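3.2 What a bare table does to a length guess

I should say up front how I got into this. I teach an intro perception class, and every May I have my students guess the length of something lying in front of them, pointing straight away from their chairs. They guess short. They guess short every year, and when I turn the same thing sideways they look at me as if I swapped it for a longer one. So when we put together the Vavstead sessions, the first question on my list was plain: how much of that shortening comes from the thing itself, and how much from whatever is (or isn't) around it?

We had 164 people in the final sample. Each one sat at a screen, looked at a picture of a single object on a flat surface, and then dragged a line across a blank window until it matched how long they felt the object was. I love this method, by the way. It's cheap, people understand it right away, and you don't have to ask anyone to think in inches, which most of us are terrible at. The downside is that dragging a line is a little bit fun, and some people keep fiddling with it long after they've made up their minds. We kept their last setting anyway.

The pictures came in 4 sets. In the Kiltatis set the surface was crowded with everyday things — cups, pens, a folded newspaper. In the Gondwood set the surface had a strong wood grain running across it. The other 2 sets were plainer, and the plainest of all had a smooth surface and an object with no print or pattern. Figure 3 gives the flavor of a long box shape seen end-on, with the near end of its top face more than twice as wide on the page as the far end.
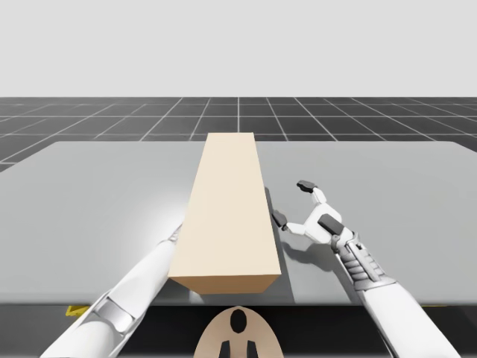

Figure 3. A plain block on a grey table, its long side running from near to far.

Hafiz Kwok objected, when I read an early draft of this section out loud, that a plain surface isn't really a neutral one, and that people may simply fill in whatever table they have at home. I went back and forth on this for weeks. I still think he's partly right. If you grew up eating at a small kitchen table, you might well shrink the whole setup to fit, and your line would come out short for reasons that have little to do with perspective. We didn't ask about kitchen tables. I wish we had!

What we can say is that the crowded pictures helped. People drew longer lines for the Kiltatis set than for the plain ones, and the difference held up when I dropped the fiddlers. My reading is that a cup is a wonderful ruler. You know how big a cup is, you know how big it ought to look from a bit farther off, and you use it without noticing that you're using it. Wood grain did much less than I expected, and I had been telling everybody at lunch that it would be the star of the study. It wasn't — the Gondwood lines were barely longer than the plain ones, and the intervals (95 percent, as everywhere in this paper) overlapped a good deal.

One more thing on the plain sets, and then I'll move on to the sideways pictures. Over 2 visits, the same person would often give noticeably different lengths for the same plain picture, while their settings for the crowded ones stayed put. Alipour's older scoring scheme averages the visits together before doing anything else, and that hides the wobble completely. I've kept the visits apart in all the tables that follow, which makes them longer and uglier, but I'd like readers to see the wobble for themselves before we get to Section 3.3.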